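Household Skills 1, Unit 6: The Breakfast Station
Notes prepared by Padmavathi Mudaliar, Stolcombe Adult Learning

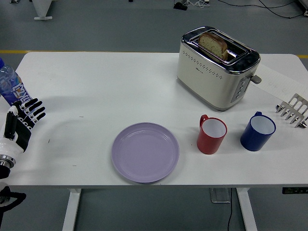
Unit 5 covered cold breakfasts. This unit moves on to toast and hot drinks, and most of it is about where things go on the table before anyone starts. Read these notes before the Tuesday session and bring your Konwood workbook.

Layout

Put the toaster at the back of the table, near the outlet, with the controls facing the side you will work from. The lever needs clear space around it. Keep paper and dish towels away from the toaster once it is on — this includes your own notes.

The plate goes at the front, close to you. Use a plate with a raised rim, which holds the crumbs. Mugs belong to one side of the plate. If you are pouring tea or coffee, pour before you bring the mug to the front.

The toast rack stands next to the toaster if there is room. Toast stacked flat on a plate traps steam and goes soft. In a rack, air gets to both sides and the slices stay crisp, but they cool quickly. Use the rack when you are making toast for several people. For one person, go straight to the plate.

Making the toast

Check the slots for old crumbs with the toaster unplugged. Set the browning control low for the first slice and turn it up later if you need to. Thick slices should go in only if they fit without being pushed. Press the lever all the way down until it catches.

When the toast comes up, let it stand a moment and lift it by the top crust. If a slice is stuck, unplug the toaster and let it cool first. Never reach in with a knife or fork.

Cleaning up

Empty the crumb tray once the toaster is cold. Wipe the outside with a damp cloth and dry any metal parts so they don't spot. Wash the rack by hand — crumbs collect where the wires meet the base.

For next time

Draw your own breakfast table at home and mark where each item stands. Then read page 159 of the workbook and answer question 7. Feng-yi Lu will take the next session, which starts at 10.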